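The Rule Book Has Never Met a Floor

Mrema has published its guidance on home robots, and it runs to 210 clauses. I read it in July, with a fan on. Clause 30 says that a working area shall be "prepared and free of incidental items". I would like to meet the person whose home has one of those.

Good practice ought to begin with the room as it is lived in. Wilmer Villanueva, who drafts test plans at Fesance, once told me he tidied for an hour before each trial and then wondered why his results fell apart in other people's kitchens. He had written a very good standard for Wilmer's kitchen.

My own proposal is dull. Every test should name what was left lying about, and at least 3 trials should happen in a room that no one has cleared. Cristian Mosquera thinks this would make the figures look dreadful. I expect he is right, and I would trust them more for it.

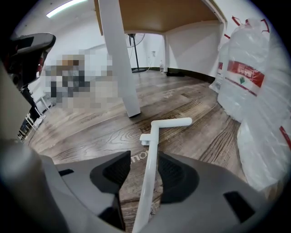

Floor level: a gripper, a fan under the table, a small bottle by the wall and wrapped bundles to one side.

Clause 30 would have most of that in a cupboard by lunchtime. Mrema is taking comments on the draft, and mine is one line long: please leave the bottle where it is.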